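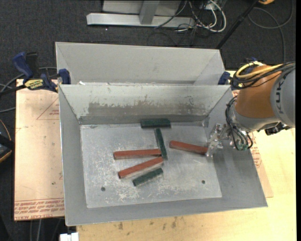 Bins and blocks
Gallery, Urnville workshop
Page updated 21/12/2023 by Shahzad Khokhar

The grey metal bins at Urnville came from Hanska second-hand and have been in daily use ever since. They hold the coloured blocks, and between them the bins and the blocks take most of the wear in the building. This page puts together the notes on both. The captions were written at different times, so a few things are said twice.

Red and green
Three reddish bars and three green blocks in one of the open bins. They have settled at angles to each other, with one of the green ones lying up against the foot of the back wall.

Sizes
The blocks are not a matched set. The green ones in particular differ in width, and the narrow one is easily mistaken for an offcut. Please do not throw it away. It is on the stock sheet along with the rest.

Bin floor
Scratches and pale rub marks, heaviest to the left and in the lower middle. The marks do not come off with washing and we have stopped trying. A damp cloth for the dust is enough.

Holes
The two small round holes in the floor were in the bin when we bought it. They are too small for a block to go through, but screws and pencil stubs are another matter, so check underneath if something goes missing.

Back wall
A broad, darker worn band runs across the slope, chipped along its upper edge. I asked Gistach about having it stripped and recoated. They quoted 184 a bin and wanted to keep each one for most of January. We said no for now.

Flared sides
The walls lean outwards all round. A block put down near the side slides towards the bottom, and long bars usually finish with one end on top of something else. People used to square shelving take a day or two to get used to it.

The next bin along
A second grey metal bin stands directly behind the first, back rim to near side. There is a narrow join between the two where bits of white scrap collect. It wants brushing out at the end of each week with the small stiff brush, which hangs on the nail by the sink.

Colour
The red is closer to brick than to pillar box. The tin said something else, but the tin was old. The green is a dark one from Paracha and has held up better than the red on the ends and corners. Anyone touching up should use what is left in the tins before opening new ones, and should put the date on the lid.

Storage
Blocks not in use go on the lower rack, red to the left and green to the right, long pieces at the back. There are 40 on the rack at present and space for more if they are stacked flat. Please do not stand the bars on end, as they fall over and mark the floor.

Labels
We ordered 200 stick-on labels from Gistach and they would not stay on the painted faces. The numbers are now written in pencil on one end of each piece. Go over them again if they start to fade.

Washing
Warm water and a little washing-up liquid for the blocks, then a dry cloth. They should not be left to soak. The bins are wiped where they stand.

Stock sheet
The old sheet ran to more than 2,000 lines and counted every bolt and washer. The new one covers bins, blocks, brushes and paint only. A printed copy is in the folder by the door, and corrections can be written straight on to it.

Still to come
Notes on the tall rack and the repainted lids. Corrections to any of the captions can be left with me at the Urnville desk.

Back to all galleries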